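Search this site Enter keywords

Home | Issues | Authors | Submit

4. The table by the wall

I'll admit this is the part of the study I enjoyed most. The earlier sections were about storage, and storage is a worthy subject, but what I kept wanting to talk about was tabletops – how people use them, how they fill up, and how a plain pale surface against a plain pale wall can change the way somebody works in a room. I visited four workrooms for this paper, two in Skovham and two in Gerosley, and in every one of them the conversation drifted to the table sooner or later.

I should say a little about how I went about it. I sat in each room for a morning and an afternoon, made tea when I was allowed to, and wrote down where things got put. I wasn't strict about it. If someone wanted to tell me about the table they'd had before, I let them, and some of the best material came that way (one woman in Gerosley talked for most of an hour about a pine bench she'd sold and still regretted). I had brought a list of 14 questions and in the end I used six of them.

What came up again and again was the wall. People who had their table pushed right up to it told me they liked having something to put things against, and they treated the back strip as a kind of parking place for pens, post and cups. The people with a table in the middle of the room had no such strip, and their clutter crept in from all the edges at once. I had expected the middle-of-the-room tables to stay clearer, as you can get at them from every side. They didn't, and I was wrong about that for a good three months before I went back over my notes and saw it.

Marks on the wall turned out to matter too, which I hadn't planned for at all. A pale wall behind a worktop picks up whatever the work throws at it, and people have strong feelings about this! In the Naseri workshop they repaint every January. In the other Skovham room they had given up on paint and wiped the wall down whenever it bothered them. Both rooms seemed perfectly happy with their arrangement, and I couldn't find any link between a spotless wall and a tidy table, though I did look.

Then there is the question of what stands at the end of the table. A cabinet or a set of shelves within reach takes the load off the top, and a screen up on a shelf leaves the surface free for hands. Figure 3 shows a white table of this sort, with the wall behind and the shelving to the right.
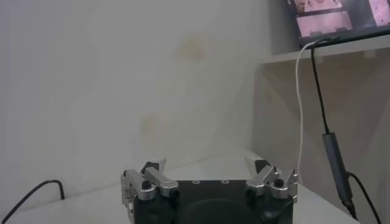

Figure 3. White table, off-white wall with two faint stains, and white cabinet or shelving with a screen on the shelf.

Does a shelf at the end of the table keep the top clear?

In the rooms I visited it helped with things people used every day, and made very little difference to things waiting to be dealt with, such as post and repairs.

I'd like to go back to the Drurnine data with that in mind, as those rooms were all measured before anyone thought to ask about shelves. My own notes are kept by room, so the two sets won't sit side by side without some work, and I come back to that in section 6.

Contact the editors | Copyright Drurnine Papers | Back to top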